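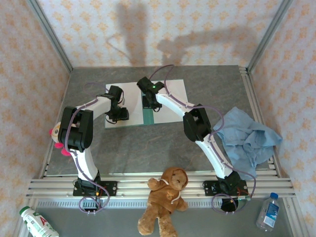

Two-arm policy gets worse when I add more demonstrations. Is the averaging hurting me?

Asked by Sneha Pant in Imitation learning, July

Hello all. I am working on a method for paper tasks with two arms, and I have a result which I can not explain. I hope somebody with more experience can look at it.

The task is simple to say. A white sheet lies on the table with a narrow green strip on it. One arm has to keep the sheet in place, and the other arm has to take the strip by its end and lift it away. Both arms stand on the same rail and are controlled by one policy. The policy sees the camera picture and the joint positions, and it gives a chunk of future joint targets for both arms together.

I trained first with 26 demonstrations, all made by me. It was not great but it was usable. Then my colleague Aravind Pinto joined and we collected until we had 70 demonstrations in total. I trained again from zero with the same settings. I expected a clear improvement. Instead the right gripper comes down over the strip, waits there, makes small movements left and right, and often closes on nothing. The left arm looks fine to me, or at least not worse.

What I checked already:
The camera did not move between the two collections. I compared the pictures at the corners of the table.
The training loss is lower than before. The validation loss is also lower.
The joint offsets are the same for all files.

One thing I should mention — Aravind likes to take the strip from the near end and I usually take it from the far end. We did not agree on this before. Can this alone explain the result? I thought that more variety is good for the policy. My model is a plain regression with L1 loss, without any latent variable.

Also I would like to know how to report this in a paper. At present I run 10 trials for each policy.

Thank you in advance.

3 answers

Answer by Colleen Lapointe (accepted)

Yes, it can explain it, and I would bet on it. When two people pick different ends of the strip from the same starting picture, your data has two correct answers for one input. A regression loss has no way to say "this one or that one." It gives something in between, and in between is the middle of the strip, where neither of you ever closed the gripper. The small left and right movements also fit. Each new chunk leans a little to a different side.

The lower loss does not tell you much. Your validation files come from the same mix of people, so the loss can go down while the behavior gets worse. I stopped choosing checkpoints by validation loss a long time ago.

Before you change the model, try this. Label every file as near end or far end. Train one policy on the near files only and one on the far files only, with the same number of files in each. If both of them grasp better than the mixed policy, you have your answer. It costs you two training runs and no new collection.

If you want to keep all the data, you can give the label as an extra input, or move to a model that can hold several modes, such as a diffusion policy or a CVAE. The label is less elegant but I would do it first. Fix it to one value at test time.

About the paper: 10 trials is thin. A difference of two successes at that size means nothing. Mark the start positions of the sheet, use the same positions for every policy, and mix the order of the policies so that you are not testing one in the morning and the other at night. Report the stages separately too (sheet held, strip grasped, strip lifted). I think that table will be more useful to readers than the final success rate.

Answer by Deok-su Noh

Had a similar thing on our Prumach setup. For us it was the light, the second person always recorded in the evening. Check the shadows on the back wall maybe. Also increase the chunk size.

Comment by Sneha Pant: Thank you. We both recorded after lunch with the ceiling light on, so I think it is not this. But I will look at the shadows.

Answer by Sharada Rajan

I agree with Colleen about the two ends. I want to add one point about pauses, since it is easy to miss.

Look at how long each of you waits above the strip before closing. New operators often stop there to judge the height, which is hard with thin material on paper. If many files contain a long pause, the policy learns that the best thing to do above the strip is to stay. It has no memory, so the next moment looks the same and it stays again. In my own data from the Mudaliar project I cut every pause longer than four seconds, and the waiting became much shorter with no other change.

Please plot the joint speed of the right arm for some files from each person. You will see the pauses at once, as flat parts.

Comment by Sneha Pant: I made the plots on Saturday. Aravind's files have flat parts before the grasp and mine have almost none. So I have both problems. I have started the near-only and far-only runs, with the pauses still inside, so that I change one thing at a time. I will write here when the trials are finished.

Comment by Colleen Lapointe: Good order. Keep the mixed checkpoint, you will want to run it again on the same marked positions.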